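Lesta project notes, July 2, 2018

Quick one this time as half of us are packing for the summer break. Bathroom work, mainly. The Pendberg rooms get a proper write-up in the next issue.

Bathroom set: what's being tested

For anyone who missed the May issue. We train the two-arm controller in simulated homes, all rendered, and the attic bathroom is the newest of them. Sloping ceiling, roof window, a cube-pattern floor that makes everybody's eyes hurt. Tidying tasks only for now. Find the small thing on the floor, get both arms somewhere useful, pick it up, put it where it belongs.

The method is the same one as the kitchens. Short practice runs, each broken into look, approach, grasp, place. The controller is scored on each part seperately, so a good approach with a bad grasp still teaches it something. Old scoring was all or nothing and it learned painfully slowly.

The floor is the hard bit. Small dark items on brown and tan tiles, and the vision side has to decide which brown patch is an object and which is just pattern.

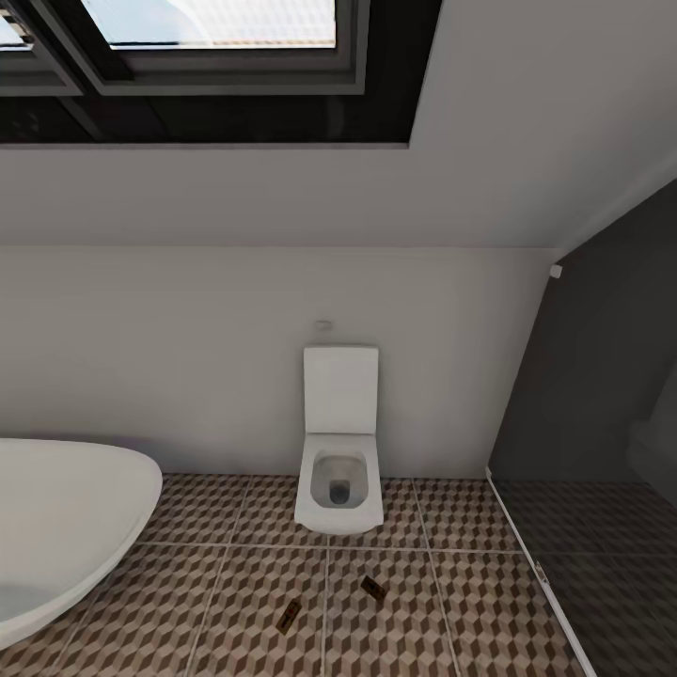 Results so far

Mixed! Approach is good. The controller gets itself square to the toilet and stops at a sensible distance nearly every time, even with the bath close on one side and the shower glass on the other. We trained on 5 versions of the room layout and held back 2 for testing, and the gap between them was smaller than we feared.

Grasping off the floor, less good. Two problems. First, the arms come in low and forward, so they can block the very thing they're after. Second, the tile pattern gives false depth. The depth guess wobbles along the cube edges and the fingers close early. Plain grey floor, same items, same arms: problem mostly goes away. So we know where to dig.
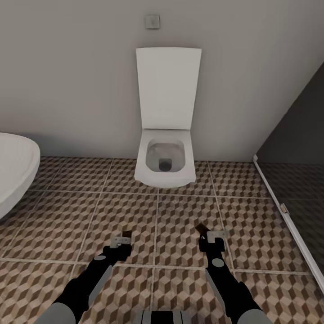
The look-first change

Main news of the month. Until now the controller started approaching as soon as it had one likely target. Damasceno (our planning module, for new readers) now makes it turn and look over the room before it commits. Costs a bit of time at the start of each run. Worth it. It stops charging at the first dark patch it sees and it has a rough idea of where the surfaces are before it has anything in its grippers.

Bright things are easy, no surprise. Anything red on white gets found straight away. Dark marks low down under the vanity are what we care about, and those now turn up in the target list much more often then before.
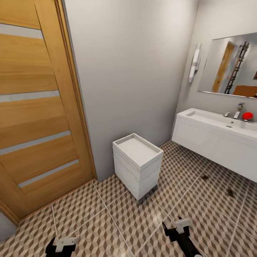
Cart, vanity and red ball, with both grippers in view.

Glass and mirrors

Still our worst source of rubbish. Reflections get logged as real objects, so the map ends up with a second toilet inside the shower and the planner politely tries to work out a route to it. We tried masking by hand in 4 of the layouts, which helped but is no answer for a room nobody has masked.

Next attempt: compare views. Move the viewpoint a little, and check whether the object moves the way a solid thing at that depth should. Reflections don't. Early runs look promising but it's slow, and smoked glass is worse than a plain mirror because you get the real floor behind it and the reflected floor on top. More next month if it holds up. 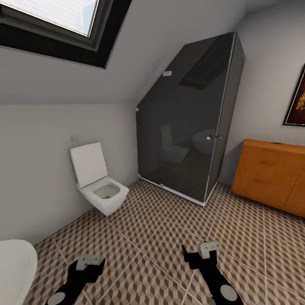 The attic bathroom from the toilet round to the wooden cabinet, smoked-glass shower between them.

Odds and ends

The Dinex scoring scripts have moved to the shared drive. Old copies will stop working after the break so please update.

Some 10 new bathroom tasks are in the queue. Send ideas, especially anything involving drawers. Nothing with running water please, the simulator can't do it and we've asked.

Missing run logs from the last batch: if they're on your machine, upload them. No questions asked.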